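Robot arms on the packing benches: questions from staff, with answers

This page collects the questions that reached the staff side at Kastmont after the notice about the bench automation trial went up. The answers come from the staff side, written by Nuwan Abeysekara. Management has its own page, which is shorter and more cheerful. Where we don't know something, we say so.

What has been decided so far?

Less than the notice suggests. Kastmont has signed for a trial of arms supplied by Neltilus on the tray benches, starting in June. There is no signed order for anything after that. The word "rollout" appears in the notice several times, and we have asked for it to be taken out.

How many jobs does this touch?

There are 246 people on the site and 74 of them work the tray benches for at least part of a shift. The notice says "no planned redundancies." Read that slowly. It doesn't cover agency staff, it doesn't cover people who leave and aren't replaced, and a plan can change the morning after it is printed. We have asked for a written commitment covering the length of the trial plus a year. We have not had a reply.

Will the arm do the whole job?

No. It will pick from trays and place into trays. Bringing the trays, checking for cracked parts, clearing a jam, finding out why the label printer has stopped again: all of that stays with a person. Our worry is that the picking was the steady part of the day and the rest is the part that makes your shoulders ache. Taking away the steady part may leave you with a harder shift on the same pay grade.

The supplier says the arm saves 1,337 hours a year per bench. Is that right?

We don't know, and we doubt the supplier does either. The figure assumes that the arm never waits for trays. Anyone who has worked a Monday-to-Friday week here knows how often a bench waits for trays. We asked for the working behind the number and were sent the brochure again.

What happened at Perkham?

Perkham put arms in before us. We spoke to people on the floor there and got mixed answers. Some like it and wouldn't go back. Others said they now spend the shift walking between machines answering alarms, and that break times slid because nobody had agreed who covers a stopped arm. Their output did go up in the end, after a poor start. We'd like the cover question settled here before June.

Who gets trained?

Nineteen places are on offer. The notice says they will go to "suitable candidates" and doesn't say who judges that. We want the places posted openly, with night shift given a fair share, and the training done in paid hours. If you have been told privately that a place is yours, please let us know.

Can I stop the arm if I think something is wrong?

Yes, and you don't need permission. We have this in writing. What we don't have is a promise that stops won't be counted against a named person. Until we do, keep your own note of when you stopped it and why.

What does the work look like once the arm is on the bench?

So far there is only the simulation, where the arm reaches across to the trays and a small box with blue, yellow and green buttons sits on the same plate.
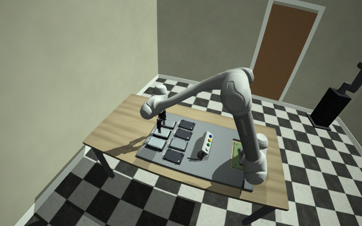
Sarıgül wrote in after the simulation went round the canteen to say that a computer model never has a late delivery or a bent tray, and that she would believe the timings once they had been taken on a real bench at the end of a night shift. We agree, and have asked for night shift timings to be part of the trial.

Will I be monitored more closely?

Probably. The arm will log each pick and each pause, and a pause may well be yours. Management says the logs are for maintenance. We want that in the agreement, along with a limit on how long they are kept.

Can I refuse to work next to it?

You can ask to be moved, and you can refuse if you believe it is unsafe. A flat refusal on principle is harder to defend. Talk to us first.

When will this page be updated?

When we get an answer on the job commitment or the logs. Questions can go in the box by the time clock, signed or unsigned.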